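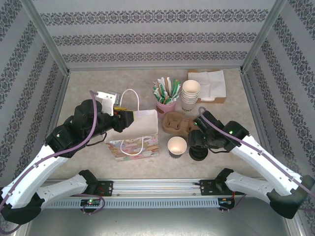

# Chapter 4: Packing Drinks and Small Goods for Carry-Out

## 4.1 Scope of the chapter

Chapter 3 dealt with rigid cartons, where the walls of the pack take most of the load. The present chapter deals with the open paper bag and the cup carrier, two items that are commonly handed over together and that behave very differently from a carton. A paper bag has little stiffness of its own until it is filled. A cup carrier holds its contents upright only while it is kept level. Most of the faults recorded at a packing counter come from treating one of them as if it were the other.

The material follows the order of work at the counter: setting out, loading the carrier, checking the lids, loading the bag and handing over. Sealed outer packs and courier labels are left to Chapter 6.

## 4.2 Terms used

**Mouth.** The open upper end of a bag. Its width when the bag is standing, and not its width when flat, decides what can be lowered into it.

**Gusset.** The folded side panel that allows a flat bag to open into a box shape. A bag with a half-opened gusset will lean towards the closed side.

**Seat.** The part of a carrier that grips the lower body of the cup. A cup is said to be seated when its base can go no lower under light pressure.

**Lid line.** The height of the cup lids above the counter. Any item passed across the carrier must clear this line.

**Reach.** The distance from the packer's working position to the furthest item on the counter.

## 4.3 Setting out the counter

The bag is opened fully and stood on its base before anything is placed in it. The carrier is set down beside it, with a gap wide enough for a hand to pass between the two. Both should stand well in from the edge of the counter. In the layout used at the Brakside training counter, the bag stands to the left and the carrier to the right; left-handed packers may reverse this, provided that the whole shift keeps to one arrangement.

Surface finish matters less than flatness. A matt surface gives a better grip to the base of an empty bag, which can otherwise be pushed along by the first item lowered against its wall. Loose stock, tape and till rolls are kept off the working area.

## 4.4 A survey of packing faults

Adom Gbeho reviewed 1,673 returned orders from the Wumville depot, all of them containing at least one drink. Almost 40 per cent of the returns were put down to a lid that had not been pressed home along its full rim. The next largest group involved bags that had been loaded on one side only and had tipped during carrying. Crushed goods formed a smaller group, and split bag bases a smaller one again.

Two points should be noted. The survey covers returns only, so orders that arrived in poor condition but were kept do not appear in it. The depot also changed its bag supplier to Lukáč in October, part of the way through the period, and the figures for split bases before and after the change should not be added together. Exercise 4 returns to this problem.

## 4.5 Order of loading

1. Seat the cups in the carrier, filling opposite corners first.
2. Press each lid around its rim, then lift the carrier slightly and set it down again.
3. Place the heaviest dry item in the centre of the bag base.
4. Build outwards from the centre, keeping the load even on both sides.
5. Leave the top of the bag clear to the depth of the handles.

Drinks are not placed in the bag unless the bag is wide enough to take the carrier flat — a tilted carrier is treated as a failed pack and is taken out again. Section 4.6 gives the method for measuring bag and carrier against each other, using the Wuvura gauge.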